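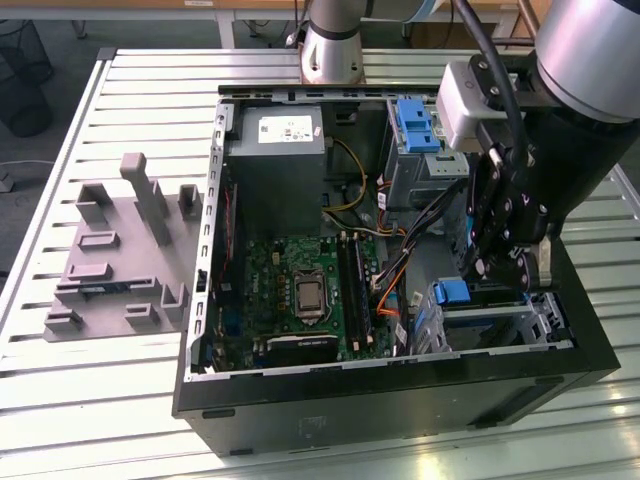
Figure 3. Desktop computer tower lying on its side on a slatted table, side panel removed.

3.2 Fastener access and choice of hand tool

The second part of the study concerns the time which is lost when a technician changes from one driver to another during the same job. In the preliminary interviews, many technicians complained about this, but they gave very different opinions on its size. We therefore decided to measure it separately from the time of turning the screw.

Three types of hand tool were compared. The first was a set of fixed screwdrivers kept in an open tray. The second was the Drurnik handle, which takes short bits from a holder inside the grip. The third was a small ratchet from Narwood with a square drive and a bit adapter. All bits were new at the start of the trials and came from one supplier, so that the wear of the tip would not influence the results. Desktop computer towers are common in repair shops.

Each participant performed 60 removals with every tool, in an order which was changed from person to person. A removal was counted as complete when the screw was placed in the parts dish. If the bit slipped out of the recess, the attempt was continued, and the slip was noted on the Pretus sheet (see Section 2.4). A pause of 9 minutes was given between tools. Participants were allowed to hold the tool as they preferred, with one or two hands.

The tool change was defined as the interval from the moment the hand leaves the last screw until the tip of the next bit touches the next one. This definition is a little wider than the one used by Dow, who starts the interval only when the old bit is released. We prefer the wider definition, as the movement of the hand to the tray is also a cost for the user. For this reason our values should not be compared directly with the values in that work.

With the fixed screwdrivers, the change was short but the participants often picked the wrong size at first. The Drurnik handle showed the opposite behavior. The wrong size was seldom picked, but opening the grip took more time, especially for participants who wore gloves. The ratchet gave the lowest effort when the screw was tight. However, its head needed more free space around the screw, and in narrow corners several participants put it down and turned the bit with the fingers.

We repeated the test after 30 days with the same participants. The order of the three tools did not change, although all times became shorter. The bits were inspected again after 100 removals, and the small sizes showed visible rounding at the edges. The effect of this rounding on the number of slips is treated in Section 3.3.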